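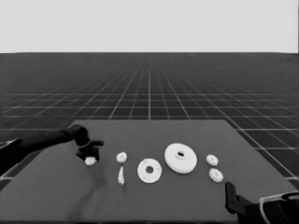 Gears and other parts on the practice table, with one arm reaching in from each side. Computer-rendered view from the Sutik project.

How Does a Robot Learn to Build with Gears?

Gears are wheels with teeth. When the teeth of one gear fit between the teeth of another, turning the first gear makes the second gear turn too. Clocks, bicycles and kitchen mixers all use parts that work in this way.

Putting gears together by hand is not very difficult for a person. Your eyes find the gear, your fingers close on it, and you can feel when it slides into place. A robot must learn each of these steps. The Sutik project at the Treltgate Institute studies how that learning happens.

The table you see was drawn by a computer. It belongs to a simulation, a kind of pretend world that follows many of the same rules as the real one. Objects in it have weight, and they can fall, slide and bump into each other. If a simulated robot drops a part, nothing is broken and the lesson can begin again at once. 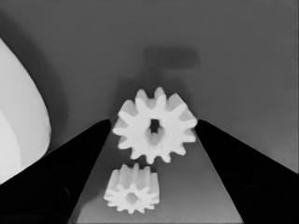 LERKMONT, 21 Jun 2019

The Treltgate Institute has completed the first stage of the Sutik study. In this stage, researchers wished to find out whether a robot learns better from many short lessons or from fewer long ones.

The learning program used in the study is named Raju. Raju receives pictures of the table and must decide how to move the arms and when to close the grippers. A gripper is the robot's hand. It can pinch a gear from both sides, but it must hold the gear straight. A gear that is tilted may not go onto its peg.

Before Raju could practice, it needed examples to copy. A person guided the simulated arms through the whole task while the computer saved every movement. Researchers call one of these examples a demonstration. The team saved 50 demonstrations in May.

Raju then made 710 attempts with each kind of lesson. In a short lesson, it worked on one small step, such as picking up a gear. In a long lesson, it tried the complete job from start to finish.
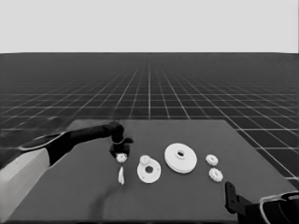 The results were counted in the same way for both. An attempt was a success only if every gear was in its proper place when time ran out. After long lessons, Raju succeeded 383 times. After short lessons, it succeeded 448 times.

The researchers believe that short lessons helped because a mistake was easier to trace. When a long attempt failed, the program could not easily tell which movement had caused the trouble. Music students may know this already from practicing one hard line of a song before playing all of it.

Words to Know

Simulation: a pretend world made by a computer.
Gripper: the part of a robot that holds things.
Demonstration: an example that a robot can copy.
Hub: the middle part of a wheel or gear.

Try It Yourself

Ask a friend to close both eyes and stack three cups while you give directions. Use only the words left, right, up, down, open and close. Write down each direction you gave, then try again with a shorter list.

The next stage of the Sutik study will use real arms and plastic gears in the Lerkmont laboratory.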